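Ridged bottom bowls - yes or no?

clomeo_kitchen
May 15, 2012
Got a white bowl with rings all over the bottom, and I can't decide if I love it or if oatmeal is going to live in those grooves forever!

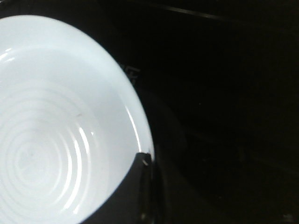 Re: Ridged bottom bowls - yes or no?

petridis30
Pass. I had 2 like that and scrubbed them with a toothbrush every night. Smooth or nothing.

Nicanor Zapata
Oh come on, soak it for 30 minutes and it wipes right out. I grate garlic on mine (carefully).

petridis30
Garlic, sure - but not breakfast.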